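Maintenance notes on the two-arm kitchen cell, October. Posting as a thread so that Tumelo Dlamini and whoever follows him can find it. 1/

The cell runs one job at the moment: plates between mat and dish rack. Everything else on the table stays put and is there to be avoided. Props go back to the same places before every run. 2/

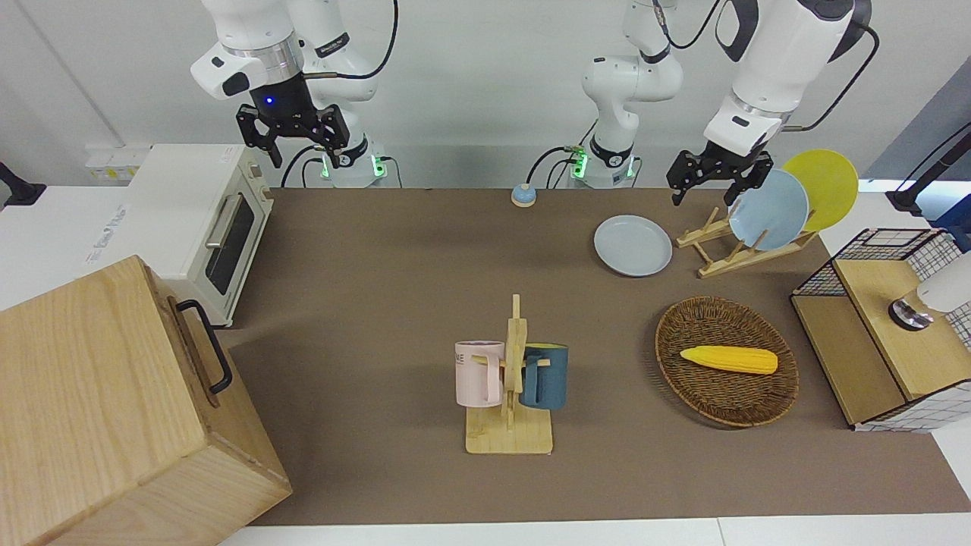
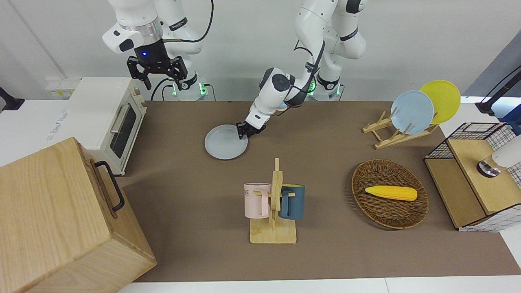

Same mat, same rack in both. 3/

Start of shift. Look at the bases before you touch the pendant. Green on both, carry on. Anything else, stop and read the log first. Power cycling clears the fault code, and then we have to wait for it to come back. 4/

Home both arms one at a time, right arm first. The homing routine does not check one arm against the other. Matúš Charvát has asked Stikirby for a version that does. No date given. 5/

Cables. The loop behind each arm needs enough slack for full wrist rotation in both directions. Turn the wrist by hand with the drives off and watch the loop all the way round. If it goes tight at either end, move the clip down the link. Do not pull more cable through from the base. 6/

We had an encoder dropout on the left arm in September. Code 3371, always with the wrist turned well in. I changed the connector first, which was wrong. The cable had a broken core near the clip. It tested fine straight and failed when bent. 7/

So for 3371: flex the cable along its length with the meter attached before ordering anything. Replacement cables are in the Zambridge drawer, bagged and labelled by arm. They are different lengths. 8/

Gripper fingers. Wipe the contact faces with a lint-free cloth and alcohol at the end of each shift. No oil anywhere near them. Plate glaze leaves a film you will not notice until a rim slips. 9/

Finger screws: 2 newton metres, threadlocker on, old threadlocker cleaned out first. Mark each head with paint pen across the joint. A broken line means the screw has moved. Retorque, and write down which finger. 10/

Closing force on plates is set to 22 newtons. It was 60 when we took the cell over, left from a previous job, and that was enough to chip a rim. The value sits in the tool file and is overwritten if you load the old Heydari profile. Check it after any restore. 11/

Rim approach. Fingers come down either side of the rim, with the lower finger going in just above the mat. If it drags, the mat has lifted or the tool offset is out. Press the mat flat first. It is the mat more often than I would like. 12/

Mat. Taped underneath at the corners and along the long edges. Tape lasts a few weeks under the lamps. When you replace it, line the mat up with the scribed marks on the table, then rerun the height check at all the marked points. The back corners drift most. 13/

Dish rack. It is light and it walks. A small nudge on each placement adds up over a shift, and then plates start landing on the slats. We put a rubber foot under each corner, which slowed it down without curing it. Reset it against the printed template at midday. 14/

Lens check. Clean both lenses on the overhead arm, then run the calibration board. If the error is above the limit on the sheet, tighten the arm and run it again before recalibrating. Recalibrating against a loose mount wastes an afternoon. 15/

Bearings: nothing to do yet. The left elbow makes a faint tick at low speed. Recorded it at 14:00 with the microphone on the housing and sent the file to Tadard. They say it is within normal for that joint. I have kept the recording to compare against in the new year. 16/

Spares on the shelf: one full finger set, both wrist cables, paint pen, threadlocker, mat tape. Low on tape. No spare base connector, as I fitted it in September for nothing. One is on order. 17/

Reply to Matúš, who asked about the release order after a fault. Drives off, support the forearm, then release the brake. The elbow drops faster than the shoulder. Two people if the arm is above the rack. 18/

Correction to 10: let the threadlocker cure overnight before running at full speed. Half speed is fine after an hour. I will change the sheet in the cell tomorrow. 19/19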